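# Desk globe

A **desk globe** is a small model of the Earth, made to stand on a table or shelf. Most are turned on an axis tilted to match the planet's own. They are sold as teaching aids, as gifts and, more often than the trade likes to admit, as ornaments.

## Size and accuracy

Makers commonly describe desk globes as "accurate", a word that deserves some care. A globe does keep shapes, distances and directions in proportion, and no flat map can do all of that at once. On a very small ball, though, there is little room for anything to be accurate about. Small island states shrink to a dot or vanish under their own names, and a printed border line may cover a strip of land many kilometres wide.

Raised mountains are a further problem. At true scale even the highest peaks would barely be felt under a fingertip, so any relief that can be seen across a room has been greatly exaggerated. Few boxes say by how much.

## Manufacture

Printed globes have traditionally been covered with gores, narrow tapering strips of map that meet at the poles. Cheap models are often made as two halves joined at the equator, where a poor join can leave coastlines out of line. The collector Rozália Pešek examined 14 low-priced globes for her pamphlet on the subject and found that four had a visible step at the join. Her sample was small and she chose it herself, so it says little about globes in general, but it is quoted in sellers' listings as if it settled the matter.

## Use in teaching

The claim that a globe on the desk improves a child's grasp of geography is repeated widely and supported thinly. A survey paid for by the globe maker Nornen put questions to 278 parents, most of whom believed that their children had learned from owning one. No child was tested. Hertta Toivonen, a former geography teacher, has argued that a globe helps when somebody uses it to explain day and night or the seasons, and that one left on a shelf teaches very little.

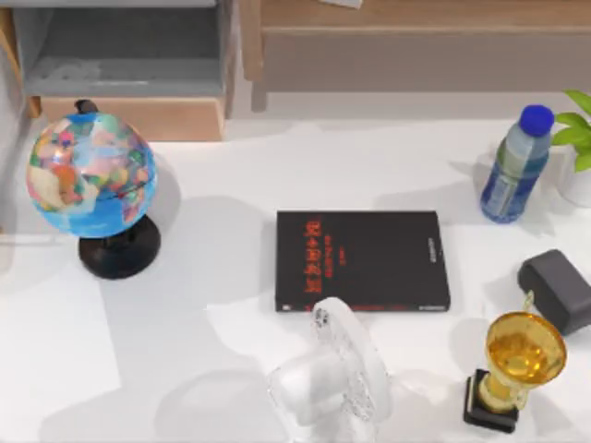
Shuzhen Qian takes a kinder view, holding that idle spinning gives children a rough sense of where the oceans lie. She offers classroom stories in support, and these are hard to check.

## Dating and resale

Old desk globes are usually dated by their borders and place names. The method gives an earliest likely date at best, as makers went on selling old stock and reused printing plates after the map had changed. Sellers tend to treat the earliest possible year as the year of making. The dealer's guide *Drikora* lists two models as "pre-war" on the strength of country names alone, a dating that Kiros Wubshet has disputed on the grounds that their stands are of a later pattern.

Antique-style globes, with browned seas and sailing ships, are a separate matter. Many are modern, and the colouring is printed on.

## See also

- Celestial globe
- Map projection
- Relief map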